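Recording pick demos with the Helmy hand gripper

Use this guide to collect picking examples at home for the Jendden training set. Each session takes about 60 minutes.

1. Charge the Helmy and wipe the finger pads.
2. Choose a table with ordinary things on it. Leave the background as it is.
3. Put out 8 or 9 small items. Mix stiff and soft ones - flat packets are hard for the policy, so include at least two.
4. Start recording, hold still for a moment, then move in slowly from above.
5. Bring one finger down on each side of the item before you close. Keep both pads in view.
6. Lift, place, open, and back away. Stop recording.
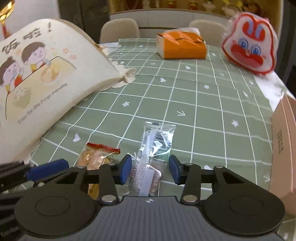
Lining up on a clear packet, with one blue pad on either side.

If you fumble a grasp, keep the clip and tag it "retry." Move the items between takes. Upload the folder to Gundach when you finish, and check that the clip count matches your log.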